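Marble-effect worktop

A marble-effect worktop (also marble-look or marble-pattern worktop) is a flat work surface finished to resemble veined marble. The pattern may be printed on paper or film, cast into the material or painted by hand. Such surfaces are used in kitchens, bathrooms, shops and workrooms, and on loose tabletops and desks.

Pattern

Most designs have a ground colour and a contrasting vein. White grounds with grey veins are the commonest; grey, green, black and brown grounds are also sold. On darker grounds the vein is usually white or cream. Makers distinguish between broad veining, which runs across the surface in a few wide bands, and fine veining, in which narrow lines branch and cross at uneven angles. Small pale specks are sometimes added between the veins to break up plain areas.

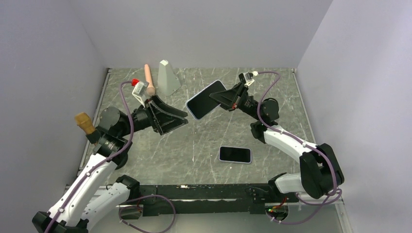 Marble-patterned tabletop with a mottled grey-green ground and thin, irregular white veins.

A printed pattern repeats after a set length. In short tops the repeat is seldom noticed, but on long runs the same vein can appear twice. The Catier range, sold by the firm Nevau, was printed with a repeat of 2760 mm so that a standard kitchen run could be cut without showing it. Precious Malabanan, who drew the first 12 Catier patterns, worked from offcuts of stone kept at the Bralden workshop.

Joins and edges

Veins rarely line up where two lengths meet at a corner. Fitters either accept the break or place the join behind a sink or hob. Front edges may be square or rounded - the rounded form carries the pattern over the edge in one piece, while square edges are often finished with a separate strip.

Care

Care depends on the material under the pattern. Printed tops are wiped with a damp cloth and mild soap, and scouring powders are avoided as they dull the finish. Fine scratches tend to show more on dark grounds than on pale ones.

See also: Scagliola; Terrazzo; Worktop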